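Birnumdale Workshop Newsletter
28 Jul 2023

Bench 3: two-arm table rig, progress

The two-arm build has moved from frame alignment to table work. Both arms now run from one controller, a Promevero board flashed with the Groteo motion stack, and the shared coordinate origin has been re-measured after the mounts were shifted outward by 53 mm. The motion log stands at 962 completed moves since the last firmware change.

Current work is on dishes. Plates and bowls are laid out on the brown mat, and each arm is taught its approach poses separately before any motion that uses both. Plate rims are the hard case — a shallow approach angle pushes the plate, a steep one puts the fingertips into the mat.
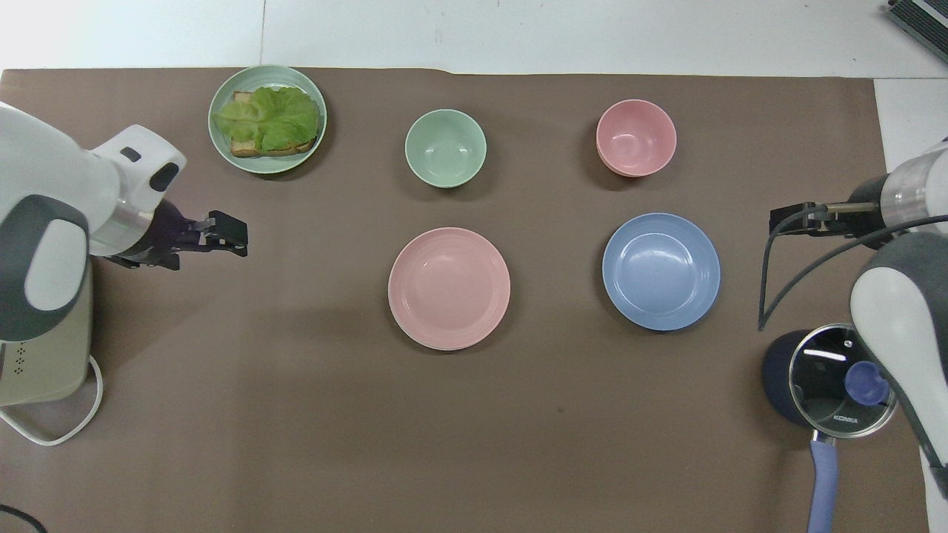 Nic Aodha writes that the cable loops at the wrists should be shortened before speeds go up, and asks for a soft stop in the controller wherever the two work areas overlap. The soft stop is in the next build. Cable lengths stay as they are until the wrist rotation limits are settled.

Still open: finger pads with more grip, and a grasp routine for lid knobs. Fingertip force is capped in software at 4,000 mN for now. Pad material left over from the November order is in the drawer under the bench; please log what you take.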